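Category: Benchtops and Surfaces / Care and Maintenance
Last updated: 2025-11-10

Porcelain and sintered benchtops: frequently asked questions

Trindley supplies and installs porcelain slab benchtops in kitchens, laundries and workrooms. The answers below apply to the Plona and Irnisitz ranges. Older tops bought as Adjei were made to a different specification and are covered at the end.

What is the difference between Plona and Irnisitz?

Plona is a printed porcelain. The pattern sits in the surface layer and the body underneath is a plain off-white. Irnisitz carries a background colour through the full thickness, though the fine veining is still on the surface only. A chip in Irnisitz is therefore less visible than a chip in Plona. Wear resistance is the same for both.

Do the slabs need sealing?

No. Water absorption is too low for a penetrating sealer to take. Sealer applied to either range dries on top as a grey haze and has to be removed with a solvent cleaner. The grout or silicone at the splashback is a separate matter and should be checked once a year.

Can I put a hot pan directly on the benchtop?

The slab will tolerate it. The adhesive and the substrate are less tolerant, particularly near a join or a sink cut-out. Use a trivet in those areas. Appliances that hold a constant temperature, such as slow cookers, should stand on a board with an air gap under it.

What should I clean it with?

Warm water and a neutral detergent, followed by a rinse and a dry cloth. Most complaints of streaking come from detergent residue. Avoid products containing wax or silicone oil. For limescale, use a diluted acidic cleaner, leave it for 2 minutes and rinse. Hydrofluoric acid, found in some rust removers and brick cleaners, will etch the surface permanently and voids the warranty.

Will knives mark it?

Steel knives generally leave a grey metal line, which is metal deposited on the slab. A cream cleanser removes it. Ceramic knives can scratch the surface and should not be used on it. The edge of an unglazed plate or mug base can do the same.

How much overhang can I have?

Up to 55 mm without support on a standard substrate. Anything beyond that needs brackets, positioned before templating. Brackets cannot be added after the slab is bonded without a risk of cracking.

Can I fix rails, baskets or racks over the bench?

Yes, provided the load is carried by the wall or by a separate frame and not by the slab. Do not drill the benchtop on site. Holes for taps and pop-up outlets are cut at the factory from the template. Wire baskets hung from a rail should clear the surface so that the bench can be wiped beneath them.
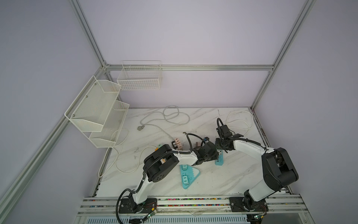

One customer wrote in July that the clearance advice should go further, as her rail was set so low that she could not get a cloth behind the tap. We agree that the figure depends on the fittings. Decide tap height first, then rail height, and mark both on the site drawing before the installer arrives.

Why does the veining not line up at my join?

Vein matching is available only where two slabs are ordered as a bookmatched pair. Standard slabs are cut for yield, and the pattern will break at the join. Matching has to be requested at quotation stage, and it increases the amount of slab required.

How long does installation take?

Allow 9 working days from template to installation for a straight run. Mitred edges and waterfall ends take longer. Cabinets must be fixed, level and empty on the day of templating. Joins should be left undisturbed overnight.

I have an Adjei top. Does this page apply?

Only the cleaning advice does. Adjei was a resin-bound quartz and is not suitable for hot pans. Offcuts for repairs are no longer stocked, but chips can be filled with a tinted resin. Send a photograph of the chip beside a ruler, along with your original order number.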